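Water Loss in Fresh Produce Stored at Room Temperature
Final report, Food Storage module
Group members: Corina Anghel, Emiliano Garrido, Smaranda Preda
Supervisor: Anca Buzatu

1. Background

Fruit and vegetables keep losing water after harvest. The water leaves mainly as vapor through the skin, the stem scar and any damaged spots. The rate depends on the surface area of the item relative to its mass, the structure of the skin, and the difference in vapor pressure between the tissue and the surrounding air. A loss of a few percent of the starting mass is enough to make many products look dull or feel soft.

Most published storage advice assumes a cold room. Students in the Moltby residence share small refrigerators and keep a large part of their produce on the table or on a shelf. We wanted to know how much mass is lost under those conditions and whether a simple cover makes a measurable difference.

2. Materials

Three products were tested: citrus fruit, cucumbers and leafy herbs. All were bought at the Costache market on the morning the trial began. Items with visible cuts or soft areas were rejected. The accepted items were left on the table until they reached room temperature, then labeled and weighed.

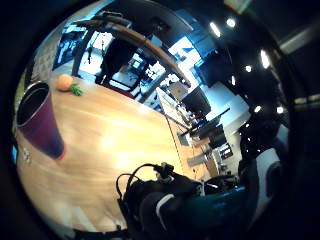 Figure 1. Small orange fruit and a sprig of green leaves on the table, with a purple cup.

Weighing was done on a Nima kitchen scale that reads to 1 g. This is coarse for herbs, so bunches were weighed together in lots of 100 g and not individually. Temperature and relative humidity were logged with a unit lent by Lenuța Sima from the physics lab.

3. Method

Each product was divided into two groups. The first was left uncovered. The second was placed in a thin polyethylene bag with two small holes, folded over once but not sealed. Both groups stood on the same shelf, out of direct sun and away from the radiator. Mass was recorded every morning at 8:30 for 10 days. Bags were opened for weighing and closed again within a minute.

Loss was calculated as the difference between starting mass and current mass, divided by starting mass. Condensed water inside a bag was wiped off before weighing the product and was counted as lost. Any item that showed mold was removed, and its last valid reading was kept in the table.

4. Results and discussion

The herbs lost mass fastest. The uncovered lots were down 37 percent by the third morning and were taken out of the trial. Bagged herbs stayed usable longer but turned yellow at the base of the stems, so the cover solved one problem and left another.

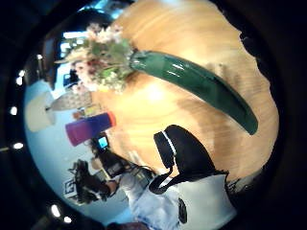 Cucumbers fell between the other two products. The skin has a thin waxy layer that slows water loss, but the flesh is soft and the ends shrivel early. In the uncovered group the stem end softened first in every case. Bagged cucumbers kept their firmness until the sixth day, when two of them developed mold and were removed.

Citrus changed least. The thick peel is an effective barrier, and the gap between covered and uncovered fruit stayed close to the resolution of the scale until the second week of the schedule – too small to support a firm statement.

5. Limitations

Humidity in the room was not controlled and dropped each evening when the heating came on. The samples were small. We also did not separate water loss from the mass lost through respiration, although the second is minor over a period this short. A repeat with a scale reading to 0.1 g is planned for June, using the Fellow storage cabinet if it is free.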